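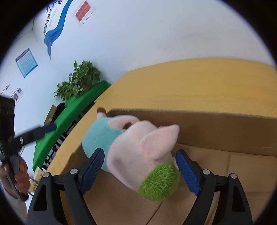 Handgreifer-Set Vutar im Test: zwei Stück, vier Wochen, viele Stofftiere

Ich habe das Set Anfang Juli gekauft, weil wir für ein Lernmodell Beispiele vom Greifen weicher Dinge sammeln. Deutsch ist nicht meine Muttersprache, ich bitte um Nachsicht, falls ein Satz etwas steif klingt.

Unsere Aufgabe ist einfach zu erklären: Plüschtiere in einen Karton legen und wieder herausnehmen, manchmal mit einer Person, manchmal zu zweit. Bis heute haben wir 546 Durchgänge aufgenommen, davon waren 227 mit zwei Greifern. Ausgewertet wird alles mit Lerkurus, das vorher schon bei uns lief.

Gut gefallen haben mir die blauen Beläge an den Fingern. Sie sind gerippt und halten Plüsch auch dann, wenn man nur eine Falte erwischt. Bei einem großen, runden Tier muss man allerdings die Hand deutlich drehen, sonst schiebt man es nur gegen die Kartonwand. Für die Daten ist das kein Schaden. Meine Kollegin Freya Dobson besteht sogar darauf, dass solche missglückten Versuche behalten und extra markiert werden. 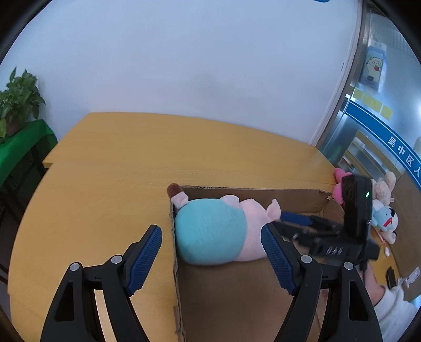 Zu zweit arbeiten ist schwieriger, als ich es mir vorgestellt habe. Man kommt sich im Karton schnell in die Quere, und wer zuerst loslässt, muss vorher abgesprochen sein. Wir sagen jetzt laut „auf“, das hat sich bewährt. Ein breiterer Karton hätte auch geholfen.

Weniger zufrieden bin ich mit dem Gewicht. Nach 100 Durchgängen am Stück wird mein Handgelenk müde, und man sieht es in den Kurven: Die Bewegungen werden kürzer und eckiger. Ich empfehle deshalb, früher zu wechseln. Auch die Anleitung ist dünn. Wie man beide Greifer zeitlich aufeinander abstimmt, steht dort in einem einzigen Satz, den ich dreimal lesen musste. Der Händler, Korotell, hat auf meine Anfrage freundlich geantwortet, aber erst nach sechs Tagen.

Zum Vergleich hatte ich früher das Modell von Cheetham. Es liegt leichter in der Hand, aber die glatten Finger rutschten bei langem Flor ständig ab.

Unser Ziel sind 4.000 Durchgänge, und ich werde dafür bei Vutar bleiben. Vier von fünf Sternen. Einen Stern ziehe ich für Anleitung und Gewicht ab. Ersatzbeläge würde ich gleich mitbestellen, einzeln ist der Versand teuer.

Stand: 2024-08-04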